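## Aula 7 - Distribuição doméstica de animação: suportes, janelas e edições

Disciplina: Economia do Audiovisual. Leitura prévia: capítulo de Oda Lundgren sobre catálogos infantis.

### 1. Janela de exploração

Designa-se por *janela* o intervalo em que uma obra é explorada em exclusivo num dado canal. A sequência clássica é sala, vídeo doméstico, televisão paga, televisão aberta. Nas longas-metragens feitas diretamente para vídeo, a primeira janela é suprimida e o investimento em promoção recai sobre o ponto de venda.

Caso de estudo: *Gudeta*, animação de 171 minutos em 2 discos, editada pela Siltano em março. Realização de Arvid Boström.

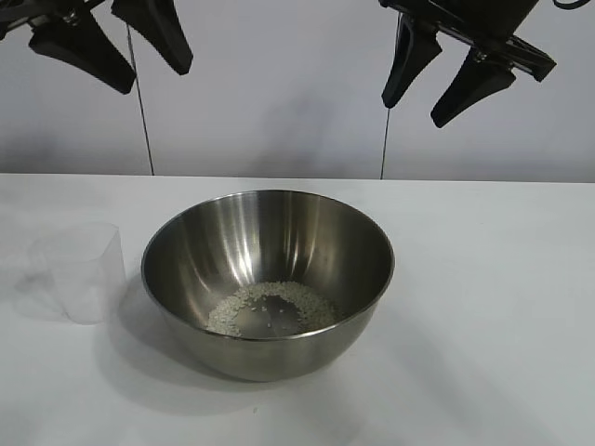

Fig. 1 - Taça de aço inoxidável com arroz cru no fundo.

### 2. Débito e capacidade

O débito médio de vídeo obtém-se dividindo a capacidade disponível pela duração. Convém descontar antes:

- faixas de áudio dobradas (cada idioma conta em separado);
- legendas e menus - peso reduzido, mas não nulo;
- extras, em geral codificados com débito inferior.

Em *Gudeta*, a divisão em dois discos permitiu manter o débito sem sacrificar a dobragem portuguesa. Eilif Hellström defende que um único disco bastaria, dado que a animação de cores planas comprime bem. O argumento ignora as sequências com grão simulado, que ocupam cerca de 40 minutos.

### 3. Edição combinada

A edição combinada reúne, na mesma caixa, alta definição, definição normal e código digital. Para o editor, reduz o número de referências em armazém; para a família, permite ver o filme em leitores diferentes. O código tem prazo de resgate, a verificar na embalagem.

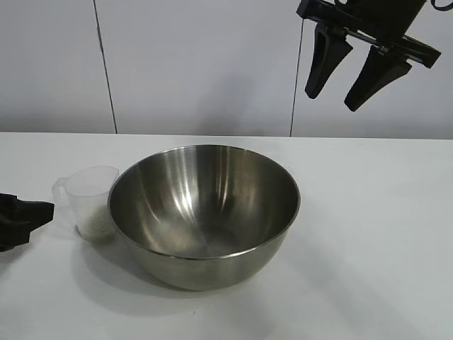
Fig. 2 - Taça e copo medidor de plástico transparente.

### 4. Exercício

A distribuidora Pinimico prevê uma tiragem inicial de 630 exemplares de um título infantil.

1. Indicar os custos fixos (masterização, dobragem, classificação etária) e os variáveis.
2. Justificar a escolha entre edição simples e combinada.
3. Comentar a posição de Randi Kristiansen sobre devoluções - texto de apoio na pasta da disciplina.

Entrega em PDF, máximo de duas páginas, até às 18h00 da véspera da aula 8.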